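Folding terry towels so they fit the narrow shelf
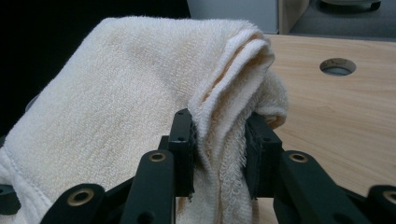
Works for bath size. Hand towels, skip to step 4.

1. Shake it out hard. Gets the loops standing up again.

2. Lay flat on a table, long side toward you. Find the hemmed edges, pull them straight. If the hem is puckered just smooth it with your palm, dont iron.

3. Fold in thirds the long way. Hems go inside, otherwise they flop out the front of the shelf.

4. Fold in half, then half again. Press down, let go. It will puff up a bit, fine.

5. Stack with the rounded fold facing out. Max 6 to a pile, ours is the Markine shelf and it starts to sag after that.

Thick ones (the Donora towels, mostly) wont take the second half fold. Roll those insted, starting from a short end, not too tight.

Some 18 minutes for a full load if you dont stop. Washcloths go in the basket, no folding.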